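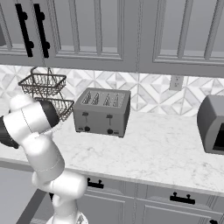
首页 课程 讲义 作业 下载 联系
课程 > 服务机器人 > 第四讲 > 操作规范与记录规范

第四讲 厨房操作任务的规范:从仿真到实机
主讲:Sieglinde Schmieder
2019年2月23日

一、本讲的范围

上一讲我们讨论了机械臂的运动学和夹爪的选择。本讲的内容比较枯燥,但是考试和课程项目都要用到:一个操作任务在仿真里应该怎样定义、怎样执行、怎样记录,以及什么时候才允许把它搬到真实的机械臂上。

我们使用的软件是Drendidley,场景是其中的厨房场景Mistcombe。请同学们在写报告的时候写清楚软件版本和场景版本。去年有两份报告的结果不能比较,原因只是两个小组用了不同版本的场景,台面的高度不一样。

先说三个词的用法。本讲义中“任务”是指一句指令和一个可以检查的结束条件;“试次”是指从初始状态到结束或者中止的一次执行;“场景”是指家具、电器、物体和机械臂的全部初始位置。这三个词在英文文献里有时候混用,在我们的报告里请不要混用。

二、有关的标准

同学们需要知道以下几个标准的名称和适用范围,不要求背条文。

ISO 12100 讲机械安全的一般原则,特别是风险评估和风险减小。它是最基础的一个。
ISO 10218 分两个部分,讲工业机器人,第一部分针对机器人本身,第二部分针对系统和集成。
ISO/TS 15066 是技术规范,讲人和机器人的协作,与ISO 10218配合使用。
ISO 13482 讲个人护理机器人。如果一台机器人将来要在家庭的厨房里工作,应当先检查它是不是属于这个标准的范围。

很多同学问,仿真里没有人会受伤,为什么也要谈标准。我的回答是,风险评估的第一步是确定机器的使用限制,也就是它在什么空间、什么时间、对什么人、用什么方式工作。这个步骤在仿真阶段就可以写,而且这时修改最便宜。等到机械臂已经固定在地面上,再发现柜门打开时会碰到肘关节,就很麻烦了。

仿真结果不能代替实机的安全验证。请把这句话写进你们报告的“限制”一节,用自己的语言写。

三、场景的准备

3.1 固定物和可动物要分开登记。吊柜、地柜、台面、墙砖和插座面板是固定物。烤面包机、金属丝篮和各种厨具是可动物。柜门虽然装在固定的柜体上,但它可以转动,所以要登记为关节物体,并写明转动的范围。

3.2 电器按照通电的情况来登记。在仿真中烤面包机不会发热,但是在实机上会。登记表里有一栏“实机危险”,烤面包机应当填写“高温表面、电源线”,不能空着。以前有人在这一栏写“无(仿真)”,这样的表格我会退回。

3.3 金属丝做的物体需要特别注意。网格之间有空隙,视觉上可以看到后面的墙,而碰撞模型常常是一个实心的盒子。如果碰撞模型是实心的,夹爪就不能伸进篮子里,任务会失败,而同学们会以为是规划算法的问题。所以在登记时请打开碰撞显示,看一次,并写明模型的类型。

3.4 随机化的范围要在实验以前确定。物体的位置、朝向、光照可以随机,但是范围必须写在配置文件里,不可以在看到结果以后再改。如果确实需要改,就从新的编号重新开始。

四、抓取的规范

4.1 接近。夹爪在进入接近阶段之前应当完全张开,张开的宽度应大于物体在抓取位置的宽度,并且两侧都留有间隙。先对准,后下降。在对准没有完成的时候下降,是课程项目里最常见的错误。

4.2 抓取的位置。有手柄的工具应当抓手柄。打蛋器的钢丝很细,在深度图像里经常缺失一部分,因此不可以用钢丝部分的点云来计算抓取中心。比较可靠的方法是先找到手柄,再沿手柄的轴线选择位置。

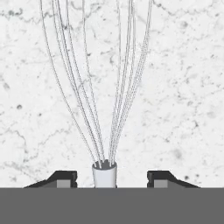
图4-1 两指张开,打蛋器的白色手柄端在两指之间,两侧均未接触(仿真图像)。

4.3 背景的影响。台面的材料是带灰色纹理的白色大理石。浅色的细物体放在这样的背景前,边缘不清楚,分割的结果会不稳定。请不要为了提高成功率而把台面换成单色,除非你的研究问题就是背景的影响,这时两种台面都要做,并且分开报告。

4.4 闭合。闭合时以接触力作为停止的条件,以手指的位置作为备用的条件。两个条件都要设置。只设置位置条件的时候,物体稍微偏一点,手指就可能把它推走;只设置力的条件的时候,如果中间没有物体,手指会一直闭合到底,程序有时仍然报告“成功”。

4.5 确认。闭合以后,先提升一小段距离,然后停下来检查物体是否随夹爪一起移动。检查通过,才进入搬运阶段。这个小的提升动作不可以省略,也不可以与搬运动作合并。

五、运动和中止

5.1 前臂横过台面的时候,下方和后方常常有别的物体。规划时不但要检查夹爪的轨迹,也要检查肘部和前臂的轨迹。Görtz小组的检查表里把这一项叫作“全臂净空”,我觉得这个名称很好,我们也这样叫。

5.2 速度。课程项目中,接近阶段的速度上限是每秒80毫米,用于末端。其他阶段的上限写在项目说明里。在仿真中把速度提得很高是没有意义的,因为控制器在实机上不会用那样的速度。

5.3 中止的条件要事先写好,由程序来判断。至少包括:机械臂与固定物发生接触;物体离开台面的范围;超过规定的时间。中止以后不要用手动的方式把物体放回去再继续,应当结束这个试次,恢复初始状态,使用新的编号。

5.4 吊柜的下沿是一个容易被忘记的障碍。台面上方的空间看起来很大,但是当前臂需要抬高,绕过烤面包机的时候,腕部离吊柜可能已经很近。同学们可以在规划器里给吊柜的下沿另外加一个安全余量。

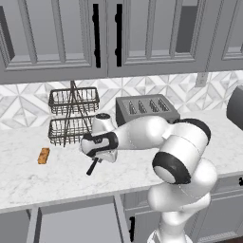
余量的大小要根据定位误差来确定,不要随便取一个整数。误差的来源有三个:标定、关节控制和物体位姿的估计。在仿真里第一个常常是零,因此从仿真得到的余量一定偏小,换到实机时需要重新计算。计算的过程请放在报告的附录,正文里只写结果和单位。

还有一点与食物有关。面包片这一类物体在仿真里通常是刚体,在实机上会变形、会掉碎屑。如果你的任务包含面包,请说明你用的是刚体模型,并且不要从夹持力的数据得出关于真实面包的结论。与食物接触的手指材料是另外一个问题,需要查阅食品接触材料的法规,不在本讲的范围内。

六、记录

6.1 每个试次都要记录,包括失败的和中止的。课程的示范数据一共有222个试次,其中36个是中止的。这36个没有删除,因为没有它们就不能计算真正的成功率。有的同学在下载以后先把它们过滤掉,然后得到了一个很漂亮的数字,这是不可以的。

6.2 一条完整的记录包括:

试次编号;
软件版本、场景版本、配置文件的校验值;
随机种子;
指令的原文;
各个相机的图像和对应的时间;
关节位置、夹爪开度、接触力;
结果(成功、失败、中止)和判断的依据。

6.3 时间。图像和关节数据的频率不同,所以每一条数据都要有自己的时间标记,不可以用行号来代替。对齐的方法也要写明,是取最近的一条,还是插值。

6.4 相机。装在腕部的相机和固定的相机要分开命名,名称在整个项目里不能改变。腕部相机看到的手指应当保留在图像里,不要裁掉,因为后面做标定检查时需要用它。

6.5 结果的判断。如果由人来判断,应当有两个人独立地看,意见不同的时候保留两个意见,再讨论。如果由程序来判断,请把判断的代码一起提交。

七、从仿真转到实机的条件

只有在下面的条件都满足以后,小组才可以申请使用Fudell实验室的机械臂:

(1)场景登记表已经完成,并且“实机危险”一栏没有空白;
(2)同一个配置文件连续完成了1,000个试次,全部有记录;
(3)固定物接触的每一个情况都有书面的解释;
(4)全臂净空的检查已经用实机的误差重新计算;
(5)小组的每一位成员都知道急停按钮的位置,并且亲自按过一次。

关于第(2)条,我没有规定成功率必须达到多少。一个成功率不高但是原因清楚的系统,可以在低速下上实机。一个成功率很高但是没有人能解释失败原因的系统,我不会签字。

第一次在实机上运行时,不放置玻璃和陶瓷的物体,电器全部断电,一位同学操作,一位同学负责急停,负责急停的同学不看屏幕,只看机械臂。

八、作业

1. 选择一个有手柄的厨具,为它写出接近、闭合、确认三个阶段的规范,每个阶段写明开始的条件、结束的条件和中止的条件。不超过两页。

2. 从示范数据中任选五个中止的试次,按照5.3节说明中止的类型。如果你认为某一个试次不应当中止,请说明理由。

3. 打开Mistcombe场景,检查金属丝篮的碰撞模型,附上碰撞显示的截图,并回答:用现在的模型,夹爪能不能从上方进入篮子?

4.(选做)比较ISO 10218和ISO 13482的适用范围,用自己的话说明家庭厨房里固定安装的机械臂应当从哪一个开始查。

作业用PDF格式提交,文件名写小组编号和讲次。五月的项目展示会继续使用同样的登记表,所以请保留可以编辑的版本。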